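4. Sealing patches and surface treatment on residential streets

Weltex Surface Renewer, resident and small contractor guide

Read this section before you buy a second drum. The tin says one coat will even out any tired street. We have been putting it down for years and would ask you to treat that claim with some caution, along with most others about "like new" asphalt.

4.1 Looking at the street first

1. Walk the whole length on foot. A drive along it at 20 tells you very little.

2. Go twice, once in full sun and once when it is overcast or late in the day. On a tree-lined street the light through the leaves makes pale blotches that look very much like worn binder. Mark nothing with chalk on the sunny visit.

3. On the dull visit, chalk only those patches that are still there. Rub each one with a gloved thumb. If grit comes away, it counts as wear. If nothing comes away, rub the chalk off again.

4. Check the kerb line on both sides. Leaves and soil pile up along a low kerb and hide the edge cracks, and the edge is where most streets go first.

5. Measure the chalked area and multiply by the coverage figure on the drum. Weltex gives 100 square metres per drum. On old, thirsty asphalt we have never got that, so allow for less.

Note: A street with no painted lines is easier to treat, as there is nothing to mask. It is also easier to oversell. A plain grey surface with sun on it can be made to look as bad, or as good, as the person quoting would like.

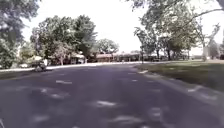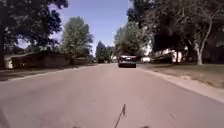
Residential asphalt under trees, no lane markings

Weltex Guide, Issue 26 - page 14

Patches of the kind in both pictures are the usual reason people ring us. Don't order on the strength of them. The bright patches on the curving road are sunlight coming through leaves, and no sealer made by Weltex, Gostden or anyone else will shift those.

4.2 Before you open the drum

1. Get written permission from whoever owns the road. In most cases that isn't you.

2. Put notices through doors and ask for cars to be off the street by 7 a.m. Expect one to be driven out over your work anyway.

3. Sweep, then sweep again under the trees. A leaf blower will do if you work from the middle towards the kerb.

4. Cover any grass that slopes down to the kerb. Overspray on a lawn stays black until it grows out, and dry, thin grass takes a long time about it.

Caution: Do not hose down the road on the same day. The leaflet in the drum says "damp surface acceptable". We have tried damp, and we don't accept it.

4.3 Putting it down

1. Stir for the full five minutes. The thick part is at the bottom.

2. Pour a narrow line along the kerb and pull it out with a Furtado squeegee or any other with a soft blade.

3. Do one side of the street at a time, and leave the other open.

4. Keep the pavement clean. Sealer shows badly on pale concrete, and the Uditz remover sold for it leaves a grey ring.

5. Leave the cones out overnight. Shaded stretches cure well after the sunny ones, whatever the "two hours" on the label suggests - press a shaded spot with your heel before you let anyone drive on it.

Note: The maker promises 3,000 car passes before any dulling. We don't know who counted. Look at it again in July and top up the wheel tracks if they need it.

For cracks wider than a pencil, go to section 5. Renewer will not fill them.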